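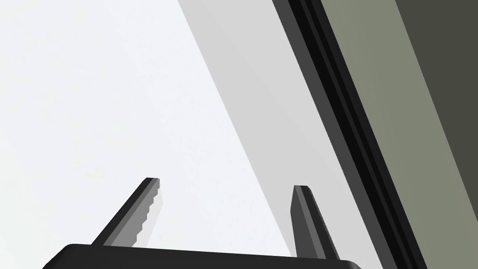 Notebook, bench 2. September, second week.

Glue tests for the Rosenthal job, carried on from the last entry. Started 8.40. Workshop cold first thing, heater on low until mid-morning.

Where we had got to: the hide glue that Trornix supplied in the summer is setting faster than the old stock. Both are sold as the same grade. The old tub has maybe a cupful left, so I can do one proper comparison and then it is gone. Yareli Robles wanted the comparison done before we touch any of the Rosenthal bindings, and I agree. The boards on those are coming away at the spine and there is no room for a second try on the leather.

Made up both glues the same way. Soaked overnight in cold water, two parts water to one of glue by weight, lid on. Poured off nothing. Warmed in the small pot with water in the outer pan. Kept an eye on the thermometer and took both off when they were properly runny. New stock is a shade darker when melted and smells a bit more. Old stock has more froth. Skimmed both.

Test pieces: strips of the brown goatskin offcut glued to millboard, and strips of linen to millboard. Same brush for both, washed between. I did the leather first while I was still paying attention.

Leather, old stock. Open time comfortable. I could lay the strip, lift a corner, shift it and lay it again. Skin formed on the glue in the dish after a few minutes but it was still workable under the strip.

Leather, new stock. Gelled on me twice. First strip I had to scrape off and do again because it grabbed before I had it square. Second one I warmed the board on top of the heater beforehand and that helped a lot. Third one, same as second. Fourth I thinned the glue with a spoonful of warm water and it behaved nearly like the old.

Linen, both. Not much between them. The linen takes it up so quickly that the difference hardly shows.

Left everything under boards with the two short weights. Went on to other things while it dried.
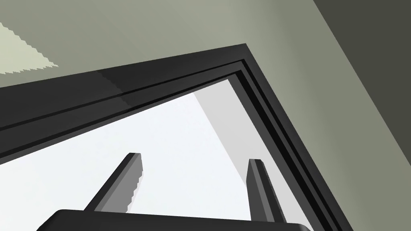

Finishing tools. Sorted the drawer that came with the Tredetti purchase. There are more in there than the list said. The list gives 96 handle tools and no fillets. There are three fillets, one with a chipped edge, one with a wobble on the axle, and one that looks hardly used. Wrote them on the end of the list in pencil. A fair few of the handle tools have wormy handles. I put those in a bag in the freezer to be on the safe side and labelled the bag. Please don't take the bag out to make room for milk.

Cleaned a dozen or so of the faces with a brass brush and a bit of wax. The small acorn is lovely and so is the open rose, but the pair of corner pieces don't match each other, one is a good millimetre taller. They may never have been a pair. Kept them in the same slot for now.

Paper. The Jendis order turned up, two packets short. Rang and they are sending the rest. What came is the right weight but I am not happy with the grain. Tore a corner both ways and did the damp test, and on at least one packet the grain runs short when the label says long. I have put a pencil arrow on the wrapper of every packet that I checked. If there is no arrow it has not been checked, so check it before you cut. We lost a whole set of endpapers in the spring that way.

Note on stock: 900 sheets ordered, and I have asked for the 1000 next time as the price break starts there and we will use it.

After lunch.

Lifted the weights at 2.15. Too early really, but I wanted to see. Peeled one strip of each.

Old stock on leather: came away slowly with fibres from the board all the way along. Good.

New stock on leather, cold board: came away clean for the first third, then took fibres. That is the bit that gelled before it was down. It would have failed on a book sooner or later.

New stock on leather, warm board: fibres all along. As good as the old as far as I can tell by hand.

New stock thinned: fibres most of the way, a little less at one end. Might be how I pressed it. Not going to read much into one strip.

Linen: all fine.

So there is nothing wrong with the new glue, it just wants a warm board and someone moving quickly. I would rather warm the work than thin the glue. Thinning puts more water into the leather and the Rosenthal covers are already dark and brittle along the joints, and they will go black if they get wet. Yareli came down and had a look and was of the same mind. She suggested mixing a little of the new with wheat paste, half and half, which gives longer to work and is easier to undo later. I have used that mix on cloth but never on old leather. Will do strips on Thursday, paste cooked fresh that morning.

Rosenthal volumes, condition notes, so they are in one place:

Vol. 1. Front board off, back board holding by the cords on one side only. Spine leather lifting at the head. Sewing sound.

Vol. 2. Both boards on. Split down the front joint for about half its length. Somebody has been at this with a white glue, long ago, and it has gone hard and yellow. It will have to come off dry with a scalpel. Slow.

Vol. 3. Worst of them. Both boards off, spine in two pieces, first gathering loose. The title page has an old tape repair which has stained. Leave the stain. Owner has been told and is content.

Vol. 4. Hardly anything to do. Corners bumped, one label missing. Could go back after a clean and a bit of consolidant.

The last numbered page in Vol. 3 is 644 and the index follows without numbers. I went through leaf by leaf on Sunday and nothing is missing, though two leaves in the index are bound the wrong way round and clearly always have been. Leaving them.

Colour for the new spine leather. Dyed three samples of calf, one coat, two coats and three coats of the mid brown. Two coats is closest to Vol. 1 in daylight. Under the bench lamp three coats looks right, so ignore the bench lamp. Vols 1 and 3 are not quite the same brown anyway as one has stood in the sun at some point, so whatever we do will be a compromise. I will pare the leather first and dye after, otherwise the pared edges show pale.

Paring. Spent an hour on the spokeshave. The blade was in a state. Flattened the back, took it up through the stones, stropped it, and it now takes a shaving off calf without catching. Set the mouth wider than it came. If you borrow it, please don't reset it. The paring knife needs the same doing but I ran out of day.

Pared one spine piece for Vol. 1. Edges down nicely, a thin spot near the tail where I leaned on it. Held it up to the window and could see light through. It will go under the label end if I turn it round, which it can stand. If it still worries me on Thursday I'll cut another, there is enough skin for two more with care.

Lying press. The left-hand screw is squeaking again. Candle wax on the thread. Tallow was better but we have none.

Odds and ends:

The outer pan of the glue pot has a pinhole by the handle. It dripped on the hotplate all morning. Needs solder or a new pan.

Blotters nearly out. The ones on the top shelf have paste on them, don't use those for pressing.

The blue board cutter is cutting out of square by a hair over a long edge. Checked it against the big steel square. Fine for small work. I will adjust the fence when I can find the right hex key, which is not in the tin with the others.

Humidity in the back room was more than we like when I looked at four, so the Rosenthal boxes have gone back up to the cupboard on the landing. Key on the usual hook.

To do Thursday:

Cook paste, half a cup.
Strips with glue and paste mix on calf and on a bit of the scrap old leather, from the broken cover in the offcuts box.
Peel the rest of today's strips once they have had the full time.
Start dry cleaning Vol. 4, smoke sponge then soft brush.
Scalpel blades, the curved ones, two left.
Chase Jendis for the missing packets and ask about the grain.
Ask Trornix whether the batch changed. There is a number on the lid of the new tub and none on the old.

Washed brushes, glue back in the fridge with the date on the lid. Throw it out if it smells on Thursday. Heater off. Left at 5.50.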